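Descaling, Part Two: Citric Acid Dose and Temperature

The first post covered why I stopped using vinegar in the kettle. Several readers asked for the dose, so I ran the test again in May with a kitchen scale and a probe thermometer. Tap water at my address is hard, and the kettle gets used 15 times a week or more.

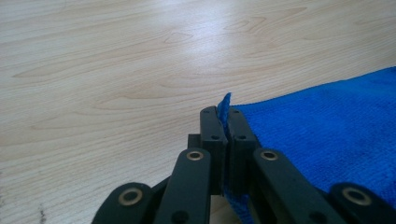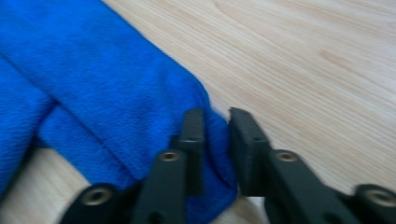
Blue microfiber towel on the table.

The kettle is a Nurnska with a steel floor and a concealed element. I let scale build up until the floor was evenly white, then filled it to the lower mark and added citric acid powder at 2 percent by weight. At room temperature the fizzing was slow and patchy. At 63 C it was steady across the whole floor, and the scale was gone before I had finished answering email.

I then tried boiling the solution, which several package labels recommend. It worked no faster that I could measure. It also left a thin haze on the steel that needed a second treatment. My guess is calcium citrate, which is less soluble in hot water than in cold. Berwyn Beddoe wrote in to say the same haze shows up in his Skukerix coffee maker when he skips the cold rinse.

Current procedure: heat to 60 or so, switch off, add acid, wait, pour out, rinse twice with cold water. A 200 gram bag lasts me most of a year. Keep the solution off marble and limestone, which it will etch.

Next post: whether the mesh filter in the spout does anything.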